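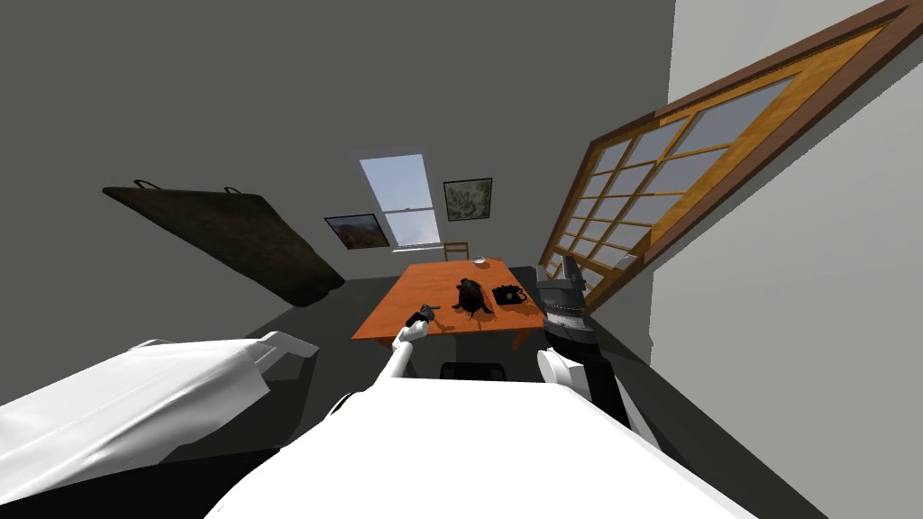 *Orange table, big window to the right of it.*

March, early afternoon

## Gall ink, second batch

Strained the Cortés galls this morning and the liquor is gorgeous. Deep tea brown, a bit syrupy, smells like a wet barrel. Last batch (the Cutotport galls) never got close to this. I weighed the strained liquor at 1267 g with the jar already subtracted, so that's the number to use for scaling everything else.

They soaked 66 hours, longer than planned. Chelsea thinks the extra time is what did it. I think it was the crushing — we left the Cutotport ones in big lumps and half of them were still dry inside when I broke them open. Could be both! We should split a bag next time and settle it.

Iron sulfate went in dissolved in warm rainwater, a little at a time. Color jumped the moment the first spoonful hit, pale gray-violet, then it kept creeping darker while I stood there with the stir stick. I could watch this all day. Gum arabic last, strained through the old silk because the cheesecloth sheds.
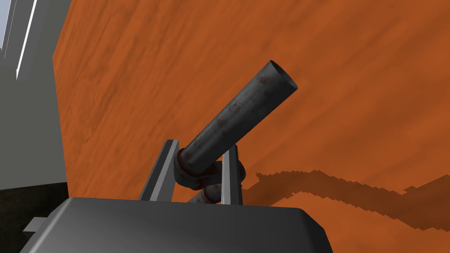

*Rust in blotches, heaviest mid-length and down toward the collar.*

First strokes on three papers:

- Pliko smooth: crisp edges, no feathering at all. Goes on gray and keeps getting blacker.
- Arley laid: lovely, slight spread on the crossed strokes, none on the fine ones.
- Cheap copy paper: feathers like crazy, as expected. Only did it for the record.

Raymonde Morin tried it with a cut quill and wrote out a whole recipe from memory without stopping to fuss with the flow. She wants it a touch thicker. I don't, for dip pens anyway, so I poured off a small bottle for her and added more gum to that one only. Label says RM. Please don't top up one from the other.
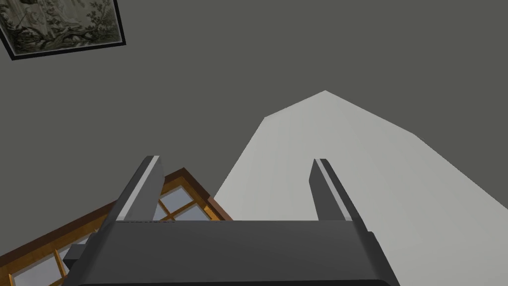 ## Swatches

Main strip is number 1515 in the card drawer. Half is under foil, half in daylight. Check the edges with a loupe before comparing color, the last set had a halo that we all missed until Chelsea Naylor held it sideways.

pH strip read about 2, so it's plenty sour. That worries me a little for anything folded. I have crushed eggshell in a side jar with a splash of ink to see what happens to the black when the acid drops.

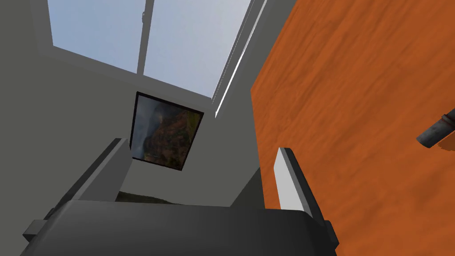
If it goes brown, we leave the main batch alone and I'll just use heavier paper. If it holds, that's really exciting, and I'd like to run the same test on what's left of the Cutotport bottle.

Still to do:

- clove in the main jar before mold gets ideas
- rinse the steel nibs tonight, they pit fast in this stuff
- ask Raymonde how long she lets hers age
- more galls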